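Lists > Household > Water and limescale
Prev thread | Next thread | Index

Kerstin Ljungberg wrote:
> The Stukita filter took our hardness right down in 2 weeks. Worth every penny.

Down from what, though? I'd like a reading from before as well as after.

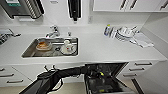 Birger Boström

Plornosell's leaflet promises the same — and gives no test method. Ours ran for 6 months and the kettle furred up as before. I'd sooner buy vinegar.

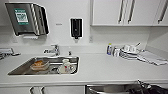 Sink, paper towels and soap dispenser

Has anyone tried the strips Tormod mentioned in March?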